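The Cucumber Team

6 min read 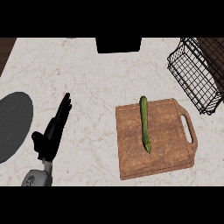 The simulated kitchen, with the hand open over the counter and the cucumber waiting on its board.

I joined the Stalness robotics club in April because a flyer promised snacks. I had written maybe 4 programs in my life, one of which drew a snowman, and I figured I would hold a screwdriver for somebody and eat pretzels. Instead I spent most of a year trying to get a robot hand to pick up a cucumber that doesn't exist.

I should explain the club a little. We meet in the back half of the old print shop on the Stalness campus, and when I say "meet" I now mean we all sit at home and talk over each other on a call. Our advisor is Ilídio Moreira, who used to design packing lines and still gets a bit misty about conveyor belts. He splits everybody into teams of three, and each team enters one task in the Vallik Challenge, a student contest run completely in simulation. You get a kitchen, an arm and a hand, and a list of chores. Other teams got things like pouring cereal. We got produce.

The job sounds so easy! Pick the cucumber up off the cutting board, put it in the wire basket, move on with your life. My teammate Pacheco (it's his last name, and I've never heard anybody use the other one) told me we'd be finished in a weekend and could spend the rest of the semester making the hand wave at people.

Well, a cucumber is long and it's round and it rolls. Our first version came in from above with all the fingers wide open, which looked terrific, like a hawk, and then it squeezed from the wrong side and shot the thing across the marble. We watched it sail off the counter and keep going down forever, since none of us had remembered to switch the floor on. I laughed so hard I had to mute myself.

After that we got serious, sort of. Each practice try starts from a slightly different setup, so the board might be turned a little or the cucumber might be lying at a new angle, and the software has to deal with whatever it gets. We ran 600 tries the first night and left it going while we slept. I woke up and checked my phone before I was even sitting up. Nine good grabs. Nine! I was thrilled, and Pacheco was crushed, and I think that tells you how much each of us knew going in.

The thumb was our big problem for weeks. A hand with real fingers can do a lot more than a plain pincher, but there's so much more of it to get wrong, and our thumb kept arriving late, like it had stopped for coffee on the way. Ilídio finally asked us to go to our own kitchens, pick up a cucumber ten times in a row and pay attention. So I did, with my mom standing there asking what on earth the class was called. I noticed I always set my thumb first and let the fingers come around to meet it. We'd been doing the reverse. We rewrote the closing motion (Pacheco rewrote it, I read him numbers off a notepad) and by the time we'd run 4,000 tries the hand was hanging on more often than it was dropping.

The basket is a whole other headache. It's open wire, and the end of the cucumber likes to catch on the rim. We have a fix that slows the arm way down before it lets go, but the contest clock doesn't love that, and we argue about it on pretty much every call.

Sitilus, the company that lends us computer time, gives the club 1,000 hours a year, and the cereal team has been eating those like, well, cereal. So we've gotten careful. We test small changes first, we write down what we tried, and I've learned to read an error message all the way to the bottom before I panic.

I'm writing this on 4 Jan 2021 with the semester still a couple of weeks off, and there's a run going on my laptop right now with the fan howling. Pacheco wants to try zucchini next. I've asked him to please wait until after the contest.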